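Kotach施設運営フォーラム > 衛生・清掃 > 共用部の運用
件名:共用洗剤の小分け容器における表示および保管方法の統一について

投稿者:pramoria_kanri
投稿日:6月10日

平素より情報交換にご協力いただき、誠にありがとうございます。
当方は単身者向け賃貸施設「Pramoria」の管理事務所です。居室は58室、各階に共用の洗い場と給湯室を設け、洗剤類は事務所で一括購入したうえで小分け容器に移し、各階に配置しております。

このたび、806号室にお住まいの方から、共用の給湯室に置かれた容器の中身が判別できない旨のご指摘を受けました。現物を回収したところ、本体のラベルが剥がれ、油性ペンによる記載も薄れておりました。中身は食器用の中性洗剤と判断しましたが、確認する手段がなかったため廃棄としております。

つきましては、容器の表示と保管場所の基準を文書化したく、他施設での運用をご教示いただければ幸いです。特に次の点についてご意見を伺いたく存じます。

・小分け自体を継続すべきか、市販容器のまま配置すべきか
・表示に記載すべき項目
・噴霧式の容器と注ぎ口の容器を同じ棚に置くことの可否
・使い終えた容器の再使用

現行の手順書は先代の担当者が作成したもので、漂白剤についての記載が一行しかありません。改訂は7月の館内掲示の差し替えに合わせる予定です。

投稿者:minato_soumu

お世話になっております。社員寮を運営する部署の者です。
当寮では以前、小分けを全面的に取りやめました。市販容器のまま配置すれば、成分、用途、使用上の注意がすべて本体に印刷されており、管理側で表示を作成する必要がありません。購入費は上がりましたが、ラベルの貼り直しや詰め替えに要していた作業時間が減り、差額は許容できる範囲と判断しております。

ご指摘のあった事案は、表示の方法を改めても再発するものと考えます。ラベルは水回りでは必ず劣化いたします。基準の文書化よりも先に、小分けの廃止をご検討ください。

投稿者:eisei_tantou_k

minato_soumu様のご意見には一部賛同いたしかねます。

当施設は高齢の利用者が多く、大容量の市販容器では片手で持ち上げることが困難な方がいらっしゃいます。小さい容器への移し替えは、費用の都合だけで行っているものではありません。また、給湯室の棚の奥行きによっては市販容器が収まらず、床に直接置かれる事態も生じます。床置きは転倒や誤使用の点で、かえって好ましくないと考えております。

当施設の基準を抜粋いたします。

第一に、小分けの対象は食器用中性洗剤、住居用中性洗剤およびガラス用洗浄剤に限る。
第二に、塩素系の製品および酸性の製品は、購入時の容器から移し替えない。
第三に、飲料の容器は、洗浄の有無を問わず使用しない。
第四に、表示には品名、用途、液性、移し替えた日、担当部署名を記載する。
第五に、表示が読み取れない容器は、中身の推定を行わず使用を中止する。

第五については、貴所のご対応で問題ないものと存じます。においや色で中身を判断することは、当施設でも禁じております。

投稿者:pramoria_kanri

早速のご回答をありがとうございます。
第五の条文は、そのまま参考とさせていただきたく存じます。当方では「不明な場合は事務所に連絡する」とのみ定めており、連絡を受けた側がどう処理するかの規定がありませんでした。

minato_soumu様に一点お伺いいたします。市販容器のまま配置した場合、居住者による持ち帰りや、使用量の増加はございましたでしょうか。

投稿者:minato_soumu

持ち帰りは確認しておりません。使用量については、食器用洗剤のみ増加が見られました。注ぎ口が大きく、一度に多く出ることが原因と見ております。現在は本体の横に「少量でお使いください」との掲示を行っておりますが、効果の測定はしておりません。

なお、eisei_tantou_k様のご指摘は、利用者の状況が異なる以上もっともと存じます。当寮は若年の社員が中心であり、重量に関する苦情を受けたことがございません。廃止が常に適切であるかのような書き方となりました点は、訂正いたします。

投稿者:nyamweya_haizen

食堂設備の保守を請け負う株式会社Nyamweyaの窓口担当です。保管の面から補足いたします。

洗剤の棚と食器の水切り場所は、可能な限り分けてください。狭い給湯室では、洗剤を水切り用の棚の近くに置く運用が多く見受けられますが、噴霧式の製品を使用した際に、細かな飛沫が食器にかかることがあります。分離が難しい場合は、少なくとも洗剤を食器より低い位置に配置し、容器の下に受け皿を敷くことをお勧めいたします。

また、噴霧ノズルは容器本体とは別の消耗品として管理するほうが実態に合います。ノズルの内部には液が残りますので、異なる製品の容器への付け替えは避けるべきです。弊社では、ノズルと本体の双方に同じ色の帯を付け、色の異なる組み合わせでは使用しない取り決めとしております。 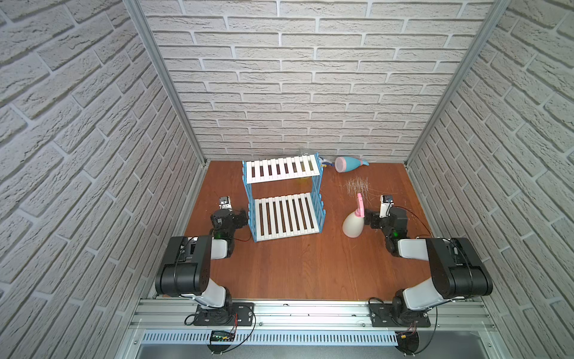 移し替えた容器が空になったとき、同じ製品であれば継ぎ足して使ってよいか。

同じ製品であっても継ぎ足しは行わず、容器を洗浄し、十分に乾燥させてから新たに充填し、移し替えた日の記載も更新する。

上記は弊社の現場用資料からの転記です。継ぎ足しを続けますと、移し替えた日の記載が意味を失います。日付の更新だけを行って古い液を残す例もございますので、点検表に「洗浄」と「充填」を別の欄として設けていただくとよろしいかと存じます。

投稿者:kita_bunshitsu

横から失礼いたします。公共施設の分室で庶務を担当しております。

継ぎ足しの禁止について、実務上の負担が大きいのではないかと考えます。中性洗剤に限れば、同一製品の継ぎ足しで直ちに問題が生じるとは思えません。洗浄後の乾燥には時間がかかり、その間の代替容器を用意する必要もあります。小規模な施設では、容器の保管場所にも余裕がございません。

守られない規定を設けることは、規定全体への信頼を損ないます。当分室では過去に点検項目を増やしすぎた結果、確認をせずに印だけが付けられる状態となりました。以後は項目を絞り、実施できるものだけを残しております。

投稿者:nyamweya_haizen

ご意見を承りました。
負担が生じることは事実です。弊社の契約先でも、予備の容器を持たない施設では実施が滞る傾向にございます。

ただし、薄めて使用する製品の場合は事情が異なります。原液の容器には保存のための配慮がなされておりますが、水道水で希釈した液はその前提から外れます。希釈した液の継ぎ足しだけは、規模にかかわらずお控えください。原液の中性洗剤に限り、施設の判断で継ぎ足しを認めるという整理であれば、弊社としても異論はございません。

投稿者:eisei_tantou_k

希釈の話題が出ましたので、塩素系漂白剤について申し添えます。

当施設では次亜塩素酸ナトリウムの希釈液を、調理器具や手すり等の清拭には200ppm、嘔吐物等の処理には1,000ppmと区別して調製しております。いずれも使用の都度調製し、残りは当日中に廃棄いたします。噴霧はせず、布等に含ませて拭き取り、金属部分はその後に水拭きを行います。

この二種類を共用の棚に常備することは、お勧めいたしません。濃度の異なる液を同じ形の容器に入れた場合、表示を貼っていても取り違えが起こり得ます。当施設では事務室の施錠棚に原液のみを置き、調製は職員が行います。居住者の方が自由に使用できる場所には、塩素系の製品を配置しておりません。

あわせて、酸性の洗浄剤は別の棚としてください。混ざれば有毒なガスが発生いたします。「まぜるな危険」の表示がある製品同士を隣に置かないことは、文書の目立つ箇所に記載すべきと考えます。

投稿者:pramoria_kanri

塩素系の取り扱いについて、大変参考になりました。
当方では現在、各階の洗い場の下段に漂白剤を置いております。浴室用の洗浄剤と隣り合っている階もあるため、手順書の改訂を待たず、漂白剤を事務所へ引き上げることといたします。

表示の材質について、引き続きご意見をお願いいたします。現行のラベルは事務用の普通紙に透明な粘着テープを重ねたもので、端から水が入って剥がれます。

投稿者:minato_soumu

小分けを行っていた当時の経験で申し上げますと、紙と粘着テープの組み合わせは長持ちいたしませんでした。合成紙の耐水ラベルに変えてからは剥がれが減りましたが、容器を握る位置に貼ると文字が擦れます。胴の上部、注ぎ口に近い側に貼ることで改善いたしました。

また、ラベルを貼る前に容器の表面の油分を拭き取ることをお勧めいたします。当時はこの工程を省いており、材質を変えても端が浮く容器が残りました。

投稿者:trasix_bunsho

文書管理サービス「Trasix」の利用者です。提供元の者ではございません。

当法人では、ラベルの原稿を台帳と同じ場所に保存し、容器の種類ごとに版を付けております。ラベルの右下に版の記号を入れますので、古い様式のものが残っていればすぐに分かります。剥がれた際も、台帳から同じものを印刷できます。サービスの種類は問わず、共有フォルダーの運用でも同様のことは可能です。

日付の欄は印刷せず、空欄として手書きにしております。手書き部分が先に消えるという問題は残っており、当法人でも解決できておりません。

投稿者:kita_bunshitsu

手書き部分の消失につきましては、日付を容器に書かず、棚に掛けた一覧表に記入する方法もございます。容器には記号のみを表示し、一覧表で日付を管理いたします。

投稿者:eisei_tantou_k

一覧表の併用には賛成ですが、容器側の表示を記号のみとすることには反対いたします。容器は棚から離れた場所で使用されるものであり、誤って目に入った場合等には、手元の容器から中身を確認できなければなりません。品名と液性は容器本体に残してください。日付だけを一覧表に移すのであれば、支障はないと存じます。

投稿者:kita_bunshitsu

説明が不足しておりました。当分室の容器にも品名は印字しております。液性の記載がないことは、ご指摘により気付きましたので、次回の印刷時に追加いたします。

投稿者:pramoria_kanri

多くのご助言をいただき、厚く御礼申し上げます。現時点での改訂案を下記のとおり掲載いたします。

一 小分けは中性洗剤に限り継続する。大容量の容器のまま使用を希望する階については、個別に対応する。
二 漂白剤および酸性の洗浄剤は、購入時の容器のまま、それぞれ別の棚に保管する。漂白剤は事務所保管とし、居住者への貸し出しは行わない。
三 容器には品名、用途、液性、管理事務所の連絡先を耐水ラベルで表示する。ラベルは胴の上部に貼り、様式の版を記載する。
四 移し替えた日は、各階の棚に掛ける一覧表に記入する。
五 表示が判読できない容器は、中身の推定をせずに回収する。
六 噴霧ノズルは他の製品の容器に付け替えない。
七 希釈した液の継ぎ足しを禁止する。原液の中性洗剤については、当面これを認める。

第七については、意見が分かれた点を踏まえ、まず範囲を狭くして開始いたします。予備の容器を購入できた段階で、原液についても継ぎ足しの禁止へ移行するかを再度検討いたします。

投稿者:nyamweya_haizen

第六に「内部を水で通してから保管する」旨を加えていただくと、目詰まりの予防にもなります。ノズルだけが棚に残り、何の製品に使われていたか分からないものは、再使用せず廃棄してください。

投稿者:minato_soumu

第五について、回収した中身の処分方法も明記されたほうがよろしいかと存じます。液性が不明なものを流しに捨てることは避けるべきで、当寮では処分先を自治体の窓口に照会いたしました。取り扱いは地域により異なります。

投稿者:pramoria_kanri

ご指摘の二点を反映いたします。処分方法は当方の自治体に照会中のため、回答があり次第、本件に追記いたします。各階のラベルは、旧様式の在庫を使い切らず、すべて新様式に貼り替えます。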